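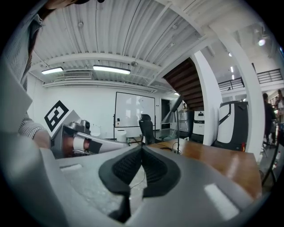
Workshop Tips: Keeping Hand-Held Gripper Recordings Usable

Home Tips Kitchen Workshop Software Contact

Most of the trouble with a recording shows up later, when the software tries to work out where each gripper was and what its fingers were doing. The tips below come from our own bench in Clininville. They are written for two grippers used together, one in each hand, but most apply to one.

Before you start

Switch on every ceiling light you plan to use and leave them alone until you finish. Tracking software follows corners and edges around the room, and a light switched halfway through changes all of them.

Bright tubes in a wide-angle view will pull the automatic exposure down. Lock the exposure with the camera pointed at the bench, then lift it towards the ceiling and check that the bench side hasn't gone too dark when you come back.

A plain white wall gives the tracker very little to hold on to. If you have to face one, keep a chair, a whiteboard or a desk lamp in view. Move the furniture before the mapping pass and then leave it where it is.

Wipe the marker on top of each gripper with a dry cloth. A greasy thumbprint shines under strip lights and the detector drops out. Reprint it on matt paper if it has gone shiny, and measure the black border with a ruler afterwards. Printers like to scale things to fit the page. Put the measured size in the settings file, even if it is only a millimetre off.

Mapping the room

Walk slowly and come back to your starting point. Our tracker, Fatik, wants at least 300 matched points before it will accept a map. If it stops short of that, go round again closer to the furniture.

Don't map with people walking about nearby. Someone standing still in the background does no harm – it is movement that spoils the map.

During a recording

Open and close the fingers fully, twice, at the start of each take. The software uses the widest and narrowest positions to set the scale for everything in between.

Squeeze the trigger at a steady pace. Very quick snaps fall between two pictures and come out as a jump.

Bring both grippers into each other's view at the start and again at the end. The two paths are lined up on those moments, and with only one of them you can't tell whether the clocks have drifted.

Keep your sleeve off the marker. Roll it up if need be.

Afterwards

Copy the files first and check them second. Almost 200 short takes will fit on one of our cards, and we have lost a full one by sorting through it in place.

Run the checker on 7 takes picked from different parts of the session. If two or more fail, run it on the lot.

Plot the finger width for each take. A flat line means the finger markers weren't found. A line that never reaches zero usually means the opening and closing was skipped.

Keep the settings file in the same folder as the takes. We changed the folder names in March and spent two evenings matching old settings to old recordings.

Give failed takes a label and keep them. They are handy for testing the next version of the checker.

Home Tips Workshop Back to top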